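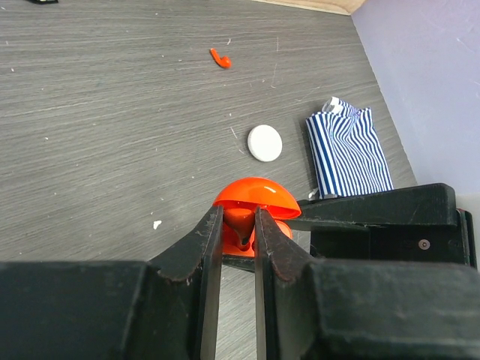
Chapter 6
Planning for the First Robot

August 2025
By the Undia Learning Editors

Print this chapter | E-mail this chapter

Most people who come to this chapter already have a robot in mind, and very often they have a price in mind too, usually the one printed largest on the quote. It's a perfectly natural place to begin (we have all done it!), but the arm is only one line in the budget, and the lines underneath it have a way of growing while you are looking elsewhere.

Take the packing shop at Clamville, which we will follow through the next few sections. The shop wanted one small arm to pick up light, odd-shaped goods and set them in trays. Its first request for money covered the arm and a two-finger gripper from Jaline, and that was all. By November the list had grown to 10 items, among them a sturdier table, a second set of fingers, a wrist camera, spare cables, and training for the evening crew. None of these was a luxury, and every one of them could have been written down at the start.

Fingers deserve a special word. They rub against tabletops and bump into parts all day long, so treat them the way you would treat brake pads on a car, as something you expect to buy again. Hard, shiny, rounded goods ask different things of a gripper than folded cloth does, and if your work includes both, ask the seller to show you both before you sign. Bring your own samples, even the awkward ones.

Time costs money as well. At Clamville, setup and practice took almost 131 hours of staff time, and the first budget had no line for any of it. The Hamann worksheet in Section 6.2 has a place for these hours, and we would gently urge you to fill it in before the part about price, while you are still feeling patient.

Before reading on, write down the jobs you want done and the objects each job involves. Keep the page handy, as we will be adding to it.

Related chapters
Leasing or Buying?
Making Room on the Floor
Reading a Service Contract
Spare Parts and Where to Keep Them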